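Progress report, remote time tracking and leave policy rollout
Prepared for: Head of Operations, Ernik
Period: second quarter to date
Date: 4 May 2018

## 1. Status

The rollout covers 532 staff on the Ernik payroll, split between the Maruyama office, the Lirlow office and home-based contracts. The new leave policy is in force at both offices. Time tracking in Ustusari is live at Maruyama and in parallel running at Lirlow. Home-based contracts have not been moved yet and are still on monthly spreadsheets.

Spending is within the approved amount. One item, the payroll export, is behind schedule and is covered in section 3.

## 2. Work completed

**Leave policy.** The two older policies were merged into one text. Carry-over is now the same for all contract types, with unused days expiring at the end of the first quarter of the following year. Requests longer than two weeks go to the department lead and to HR. Shorter requests go to the team lead only. Employees who had agreed other terms in writing keep them until their contracts are next renewed.

**Time categories.** The old system let each team define its own categories, and many of them overlapped. The list has been cut to 14, and teams can no longer add to it. Requests for a new category go through HR and are reviewed once a quarter. Training time and internal meetings now have separate entries. Under the old list they were both booked as "general," and the training budget could not be checked against hours.

**Manager training.** All team leads at Maruyama have attended the approval session. Lirlow sessions are half done. The session was shortened after the first group, and the section on reports was moved to a written guide. Leads who supervise staff at both sites attend once only.

**Data transfer.** Leave balances for both offices were loaded into Ustusari and compared with payroll records. Differences were sent to the employees concerned for confirmation before any balance was changed. Most came from half days, which the old system stored as full days with a note.

## 3. Open items

**Payroll export.** The export file from Ustusari drops the cost center when an employee changes department during the month. The supplier has confirmed the fault and has promised a fix for June. Until then, payroll corrects these records by hand. The work is small at present but will grow when home-based staff are added, and we do not recommend moving them before the fix is tested.

**Late timesheets.** Submission by the Monday deadline is good in administrative teams and poor in the technical teams at Lirlow. Reminders are sent by email the same afternoon. Staff who spend most of the day at a bench do not read email until late, and approvals then slip into the next pay run. A shared terminal has been requested for the bench area.

**Overtime rules.** The system applies one daily threshold to everyone. Part-time staff on compressed weeks are therefore flagged for overtime they have not worked. A second rule set has been written and is with payroll for review.
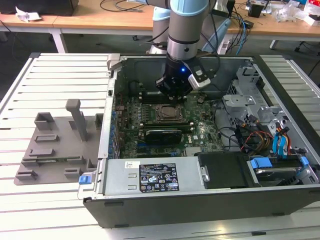 A team lead at Lirlow wrote that the categories are clear enough but the approval screen is slow to work through: every entry has to be opened before it can be approved, and with a full team this takes most of Monday morning. The same lead asked for approval by week instead of by day. Ustusari supports this as a setting. We propose to switch it on for Lirlow at the end of parallel running and to leave Maruyama unchanged until the results have been reviewed.

## 4. Budget

The only unplanned cost so far is 3000 dollars for extra configuration of the leave module, charged to the contingency line. No further charge is expected for the export fix, which falls under the support agreement. Printing of the written guide was paid from the training line.

## 5. Next period

- Finish the remaining sessions at Lirlow and end parallel running there.
- Test the corrected export on a full month of records.
- Load the second overtime rule set once payroll has signed it off.
- Move home-based contracts in 2 groups, starting with those paid through Maruyama.

## 6. Decisions requested

1. Approval to delay the home-based move until the export test has passed.
2. Approval of the shared terminal at Lirlow, to be charged to the equipment line.
3. Confirmation that the old system may be kept in read-only form until the end of the year. Payroll needs it for queries on past leave, and the license must be renewed before the current term ends.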